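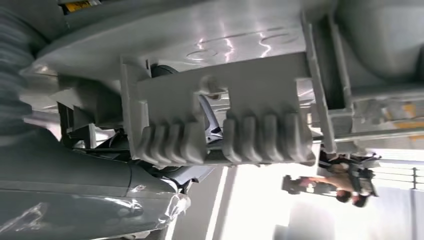 Matte Kunststoffoberflächen gelten in der Lichtplanung als unproblematisch, weil sie einfallendes Licht überwiegend diffus zurückwerfen. Für die Bewertung der Blendung reicht diese Annahme selten aus. Bei flachem Einfallswinkel nimmt der gerichtete Anteil der Reflexion auch auf matten Materialien deutlich zu, und die Deckenbeleuchtung zeichnet sich dann als welliger weißer Streifen ab, wie auf dem glatten grauen Gehäuse im Bild. Der Leuchtdichtekontrast zwischen Streifen und Umgebung bestimmt, ob ein Prüfer einen Kratzer erkennt oder übersieht.

Im Werk Trivham wurde die Hallenbeleuchtung im September auf LED-Lichtbänder umgestellt. Die mittlere Beleuchtungsstärke auf der Arbeitsebene stieg auf 923 Lux, der Energiebedarf sank um 30 Prozent. Die Beschwerden über Reflexe nahmen dennoch zu. »Die Beleuchtungsstärke sagt nichts über die Richtung aus«, sagt die Lichtplanerin Bontu Derese vom Büro Lepik. Sie ließ an den Sichtprüfplätzen die Leuchtdichte aus Augenhöhe messen, jeweils bei sitzender und stehender Haltung.

Die Korrektur fiel klein aus. Die Lichtbänder wurden um 25 Grad gegen die Blickachse gedreht und mit Mikroprismenabdeckungen versehen — der Wirkungsgrad verringert sich dadurch um nahezu 2 Prozent. An zwei Plätzen kam eine seitliche Flächenleuchte hinzu, die sich stufenlos dimmen lässt. Streiflicht bleibt dort ausdrücklich erwünscht, wo Einfallstellen und Bindenähte an Spritzgussteilen gesucht werden.

Im Schwesterwerk Trivden steht die Umrüstung noch aus. Dort sind die Hallendecken niedriger, und die Lichtbänder liegen parallel zu den Prüftischen. Derese rechnet mit einem zusätzlichen Messdurchgang vor der Montage.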